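Bread on Zollska Street: What Neighbors Remember About the Tóth Bakery
Final Project Report, Local History Seminar
Letay Tamiru and Fidel Figueroa
Submitted 4/29/13

Introduction

When we were asked to pick a topic for the spring project, we both wrote down the same thing without talking to each other first, and it still makes us smile. We grew up at opposite ends of Zollska Street, and both of our families bought bread at the Tóth Bakery until it closed. Letay's mother went for the dark rye and Fidel's grandfather went for the poppy seed rolls (and, we suspect, for the conversation). The building is a tile shop now. If you stand near the loading door you can still make out the old flour chute, painted over, and that was the only trace of the bakery we knew of when we started.

Our question was a simple one: what do the people who lived near the bakery remember about it, and how well do their memories agree with the written record? We thought the second half of the question would take up most of the report. As you will see, it didn't, mainly because there is so little written record to agree with. There is a business listing, a fire insurance map, a few newspaper ads, and one account book, and we are very grateful for the account book.

How we did the interviews

We wrote to about 40 households on Zollska Street and the two streets behind it, and we ended up with 18 interviews. Most were done at kitchen tables, two over the phone, and one on a park bench in February with both of us shivering and the recorder tucked inside Fidel's coat. Altogether we have 655 minutes of recordings. Letay transcribed the longer ones and Fidel did the rest.

We used a sheet of 10 questions, which we changed after the first few tries. The first version opened with "When did you first visit the bakery?" and that was a mistake. People worried about getting the year right and went quiet. When we opened with "What did you buy there?" they talked for ages, and the years came out by themselves, tied to a new baby or a car or somebody's first job. We would tell any group doing this kind of project to begin with the food.

Another thing that helped was asking about home baking right after asking about the bakery. Several people told us that they learned to make bread by trying to copy the Tóth rye, usually badly at first. A woman from the corner house said she judged her dough by how it looked against the side of the bowl and never owned a scale. She tried to show us the motion in the air with her hands, and we tried to write it down, and our notes from that afternoon are close to useless. Next time we would bring a bowl along and let her show us properly, since so much of what people know about bread seems to live in bowls and hands and hardly at all in words.

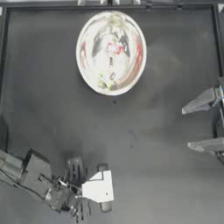 What people remembered

The rye came first for nearly everyone. It was sold in round loaves with a paper label stuck to the crust, and children on the street collected the labels. One man had kept his in a cigar box until a basement flood. People disagreed strongly about the caraway. Half the street will tell you there was always caraway in it and the other half will tell you there never was, and both sides are quite firm. The account book settles this a little: caraway was bought regularly in the early years and then it stops. So the older neighbors and the younger ones are probably both right, and they are remembering different loaves.

The smell came up in every interview. We did not ask about it, it just arrived. People described opening their windows before school, or being woken by it on summer nights when the bakers started early and the back door was propped open. One neighbor said that she could tell the time by it, because the rolls went in after the rye and had a sweeter smell. Another said the smell got into the laundry and that his wife complained about it and then missed it for years.

Credit was a subject people approached more slowly. The bakery ran a book for families who paid at the end of the month, and during the layoffs at the Niveck works that book got very long. We were told by several people that Mrs. Tóth would cut a loaf in half without being asked if she saw a customer counting coins, and that she would write nothing down. We can't confirm that from the account book, naturally, if she wrote nothing down. But the book does have a run of pages in which balances are carried forward month after month and then simply have a line drawn under them, with no payment entered. Letay found those pages and we sat and looked at them for a good while.

We should be careful, though. Warm memories are easy to collect and we noticed that people who had less happy things to say were less willing to be recorded. Two former employees spoke to us briefly and then asked that we not use their words. Both mentioned long hours and burns. We have respected their wishes, and we only want the reader to know that the bakery was a workplace as well as a place to buy rolls.

The closing

Almost everyone gave the same reason for the closing, which was the Nostareck supermarket on the bypass. It sold sliced bread at a price no small bakery could match, and it had parking. The newspaper ads fit this story up to a point. In the last years the Tóth ads get bigger and mention discounts, and the final one offers free delivery within the neighborhood.

Still, the dates are a bit awkward. The bakery cut back its hours well before the supermarket opened, and a grandson of the family told us that the real trouble was the oven. It needed rebuilding, the mason who knew how had retired, and neither of the sons wanted to take on the debt. He said this very gently, as though he was sorry to spoil a good story. We think that both things mattered, and that the supermarket is easier to remember because everybody could see it from the road.

The map and the display 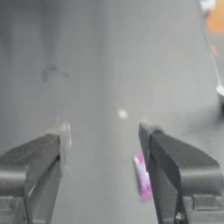
Part of our grade was for a public display in the library hallway, and we decided on a large street map with a short quotation pinned at each house that took part. Fidel drew the map from the fire insurance sheets, and we got the lettering done with much help from the art room. The first version had a cream background, which we thought would look old and friendly, but the quotation cards were cream too and they vanished into it. We went through quite a few samples before we settled on a flat gray much like the tabletop in the photo, cool and rather dark over on the left and paler toward the middle and the right. We even kept the change in tone, so that the river end of the street sits in the darker part and the bakery falls where it is lighter. The cards showed up well on it, and visitors could read them from the other side of the hallway, including the ones we had written too small.

The display also brought in new material, which we had not planned for at all. We had left a pencil on a string and a stack of blank cards, and people filled them in. Some only wrote "I miss the rolls!" but others corrected us. We had put the delivery yard on the wrong side of the building, and this was pointed out in three different handwritings. The map has been fixed.

What we would do differently

We would start earlier, to begin with. Two people we had hoped to talk to were in poor health by the time our letter reached them, and we did not want to press. We would also take turns with the questions. In the early recordings you can hear us both talking at once, very eagerly, and the poor neighbor waiting for a chance to answer.

We also wish we had asked more about the building itself. The tile shop owner let us look at the back room, where the floor dips in front of what used to be the oven door, and by then most of our interviews were over. It would have been a lovely thing to ask people about. Fidel's grandfather says he remembers the dip, and that the baker stood in it and always looked shorter than he was.

Sources and thanks

Account book of the Tóth Bakery, lent by the family and returned to them.
Fire insurance map sheets, county library, local history shelf.
Newspaper ads, county library, microfilm.
Recorded interviews with residents of Zollska Street, held by the authors. Copies will go to the library for those who gave permission.

Our thanks go to every neighbor who opened the door to us, and to the family for trusting two students with a book that had been in a drawer for so long. Thank you also for all the cake – we did not manage to refuse any of it.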